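Robot teaching by demonstration
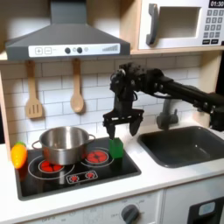 A robot arm with a two-fingered gripper at a toy kitchen, left finger at the top edge of a green block.

Teaching by demonstration (also demonstration teaching, show-and-copy, or in older shop talk "lead-through") is a group of methods for getting a robot to do a task by showing it the task instead of writing out the motions in code. A person moves the arm by hand, or drives it from a distance with some kind of controller, and the joint positions are recorded along the way. The recording is then either played back as is, or used with many others to train a program that picks the motions itself.

The article covers arms with a gripper. For walking robots and vehicles see the separate pages.

Contents
1 Terms
2 Methods
3 Recording
4 Practice tasks
5 The Bruveck kitchen set
6 Common faults
7 Use in industry
8 Criticism
9 See also

Terms

A demonstration, or demo, is one complete run of a task, start to finish. Also called an episode or a trajectory, the words are used loosely and mean nearly the same thing. The person giving it is the operator or demonstrator. A policy is the trained program that turns what the robot senses into the next motion. Playback means repeating a stored recording with no changes.

Teleoperation is driving the robot by remote control. Not every use of teleoperation is teaching. Bomb disposal robots and undersea arms are driven remotely all day and learn nothing from it, nor are they meant to.

Methods

Hand guiding. Operator takes hold of the arm and pushes it through the motion. Motors are set to go slack or to carry only the weight of the arm itself. Quick to learn, no extra hardware. Downsides: the operator's hands and body get into the camera views, and heavy arms are tiring. Small hobby-size arms with servo joints can be guided this way but many of them feel stiff or jerky because of the gearing.

Leader and follower. Two arms, same shape or near enough. Operator moves the leader, the follower copies it a moment later. Keeps the operator out of the way of the cameras. Costs a second arm. The operator feels the joint limits of the leader directly, so there is less guessing about which poses can be reached.

Handheld controller. A VR controller or similar is tracked in space and the gripper follows it. A trigger closes the fingers. Cheap, and works with arms of any shape, but the software has to work out the joint angles, and near the edge of the reach the arm can freeze or swing in a way the operator did not intend.

Joystick, gamepad or 3D mouse. Slow. Still common for small corrections and for putting things back between runs. Rotating the wrist with a gamepad is the part most beginners have trouble with.

Keyboard. Mostly a fallback. One key per direction, fixed step size.

Pendant teaching. The oldest in factory use. Arm is jogged to a point with a wired control box, point is saved, move on to the next. Some writers don't count it as demonstration at all, as nothing between the points is recorded.

Recording

What gets stored differs from lab to lab. Nearly always: joint angles, gripper opening, time stamps, and video from one or more cameras. Often: motor current, the commands sent (not the same as the angles reached, a frequent mix-up), and a line of text saying what the task was, e.g. "put the carrot in the pot".

Commands and measured positions should be kept apart. An arm under load sags a little below where it was told to go, and a gripper told to close all the way on a solid block stops at the width of the block. If only the measured width is kept, a policy trained on it will command exactly that width and no more, so the grip has no squeeze behind it. The object slips. This is described in most lab handbooks and still gets rediscovered about once per new student.

Clock drift between cameras and arm is the other usual problem. A late video stream teaches the policy to close the fingers early or late depending which way the lag runs.

Failed runs are handled differently too. Some groups throw them out. Others keep them under a seperate label, for training a program to tell success from failure.

Practice tasks

Most tabletop work uses a small number of tasks: pick up an object, place it in or on another, push, stack, open a door or drawer, turn a knob, wipe a surface. Wooden or plastic blocks are the standard object. Flat sides, a known size, hard to break.

Toy kitchens came into use as a middle step between the bare table and a real kitchen. The layout is about right for a small arm, the parts are light, and nothing gets hot. A cooktop, sink, faucet and a pot or two give enough places to put things that the same few objects can be combined into many different tasks. Play food is often used beside blocks because its shape is irregular: a carrot is thick at one end, narrow at the other, and rolls.

Glossy surfaces are a known difficulty. A black cooktop panel reflects whatever is above it, and a shiny metal pot even more so, which upsets depth cameras and can confuse a program trained on plain backgrounds. Opinion is split on whether to cover such surfaces or leave them. Leaving them is now more usual.

Small upright objects are the classic hard case for beginners. A block standing on its short side has to be approached with the fingers open wide enough and lined up on both sides before closing. If one finger touches the top edge first, the block may tip. Operators are generally told to stop above the object, line up, then go straight down. Two short motions with a pause. The pause itself causes trouble later, see Common faults.

The Bruveck kitchen set

The Bruveck kitchen set is a collection of demonstrations put together by Wilma Hermans at the Bruveck workshop, released May 26, 2022. It holds 216 tasks worded as short text instructions, with up to 80 demonstrations for each. All were given by remote control. No hand guiding.

Two rules from its operator guide have been copied widely. First, the start position of the arm is changed before every run, even if only slightly. Second, the operator looks at the camera view while driving, not at the arm. Hermans's reasoning for the second was that a person standing in the room sees around the gripper and the cameras don't, so a demo given by eye may depend on things which were never recorded.

Earlier sessions were given with the Cassim controller, a handheld grip with a thumb wheel for the fingers. Later ones used Civosari leader arms. The guide reports that operators finished runs faster with the leader arms but that the controller recordings were smoother in straight downward motions. The two parts are kept in separate folders and can be used alone or together.

A follow-up, Basalen, uses the same file layout but adds wrist force readings and drops the text instructions in favour of task numbers. Tools written for the first set need small changes to read it. Basalen is smaller, 75 tasks.

Common faults

Pauses. Human operators stop to think. In the recording this shows as a stretch where the picture doesn't change and neither does the arm, and a policy trained on it may learn to stop there and never start again. Usual fix is to trim still stretches before training. Trimming too hard removes the wait needed for the fingers to close.

Mixed strategies. One operator goes around a pot on the left, another on the right. Simple averaging of the two goes through the pot. Newer training methods deal with it better. Having operators agree on a side beforehand is cheaper.

Narrow start conditions. Every demo begins with the object in nearly the same place, so the policy learns the place and ignores the object. Moving the object between runs is the cure, and so is moving the other items that aren't part of the task.

No recoveries. Skilled operators seldom miss, so the recordings hold few examples of getting back from a bad grasp. Some groups have the operator start on purpose from a poor position, a little off to one side for instance, and record only the correction. Others let the policy run and take over by remote when it drifts, keeping the part after the takeover.

Fatigue. Quality drops during long sessions. The Bruveck guide sets a limit of 200 minutes per operator per day, breaks not included.

Use in industry

Hand guiding with straight playback is well established in paint spraying, polishing and some welding, where a skilled worker's path is worth copying exactly and the parts always arrive in the same position. Trained policies are less common on the factory floor. They are slower than programmed motion and harder to certify, as the exact path isn't known in advance.

Warehouse picking uses a mixed form. Robot works on its own until it gets stuck, a remote operator takes over for a single pick, and that pick is saved as a demonstration.

Criticism

The main complaint is labor. Each demonstration takes a person's full attention for as long as the task lasts, plus the time to reset. Sets are hard to compare as well, success rates are reported on different objects, in different rooms, and by the same people who gave the demos.

A second complaint concerns play sets and mock-ups in general. Light doors, empty pots and printed burners don't behave like the real thing, and a policy that handles them has not been tested on weight, heat or liquid. Supporters answer that the grasping and placing carry over even if the rest doesnt. Not much published either way.

See also

Imitation learning
Teleoperation
Teach pendant
Gripper (robotics)
Leader-follower arm
Trajectory recording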